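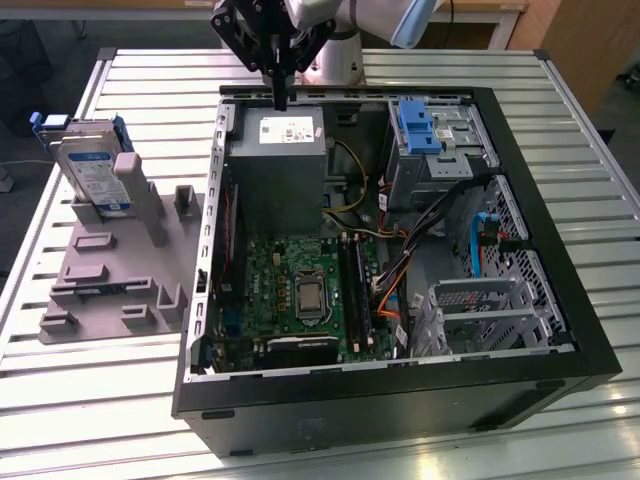 From: Brisden bench
To: teardown-learning list
Date: May 28, 2020
Subject: Re: how many demos before we retrain?

Hello all, and thank you for the kind notes after my last message. I meant to answer each of you and then the week got away from me, so please take this as one big answer to everybody!

Someone at Stovivmont wrote:

> We are at 545 demos for the drive task and the policy still
> dithers right before it closes the fingers. Do you throw out
> the clumsy ones? And are you recording from the wrist as well
> as the fixed camera?

Yes to the second part, always. The fixed view is lovely for seeing where the arm is in relation to the open tower and the fixture next to it, but it tells you very little about the last inch or so. For that you want the wrist view, where the fingers and the blue plastic of the latch are in the same shot and you can judge the approach (well, most of the time, the glare off our metal slats can be a real nuisance).

As for the clumsy ones, I used to throw them out and I've come around to keeping them, as long as the person driving recovers and finishes. We have 2858 demos in the Trosance set now, and nearly 545 of those have a fumble somewhere in the middle. When we trained without them the arm looked very sure of itself and then had no idea what to do after a near miss. I do still drop anything where the operator stopped to think for a long while, and I suspect that is where your dithering comes from. Try trimming the pauses before you collect any more.

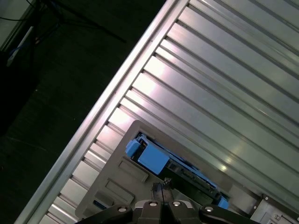

Thaler wrote back to say that trimming had helped there too, but only once the two operators agreed on which side of the latch to come in from, and that mixing both habits in one set had cost them most of January.

I can well believe it. We have two operators as well, and they each have their own way of doing it, bless them. I've started tagging every demo with the approach side and will put the tags up with the next batch.

Do keep the questions coming, I enjoy them.

Warmly,
Brisden bench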